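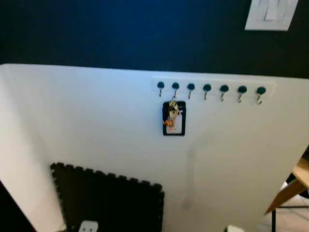

Several readers wrote in after April's page to ask whether candle wax can be got out of an altar cloth without sending it away, and one mentioned that her parish at Jinderura had given up and was hiding the spots under the flower vase.

Please don't give up on yours! Let the wax harden fully, then lift what you can with the back of a butter knife, working from the edges in. Lay brown paper over and under the cloth and press with a warm iron - no steam - moving to clean paper as each patch soaks through.
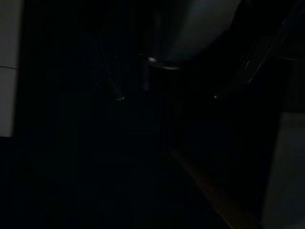
Any colour left from a dyed candle will usually come away with a dab of methylated spirits, but do test a corner of the hem first, and let the cloth air well before the iron goes anywhere near it again. Ours gets its turn on a Wednesday, when the hall laundry is quiet. 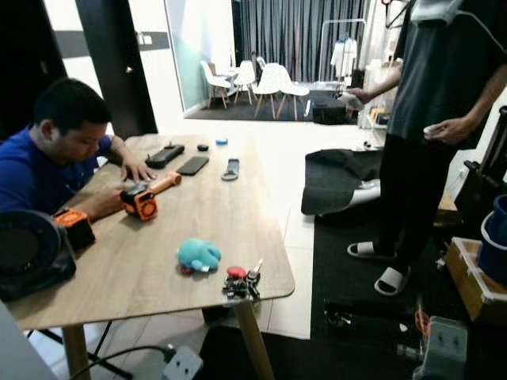 Can I use the same method on brass candlesticks? Skip the iron and stand them in hot tap water until the wax softens, then wipe with an old flannel and dry them straight away.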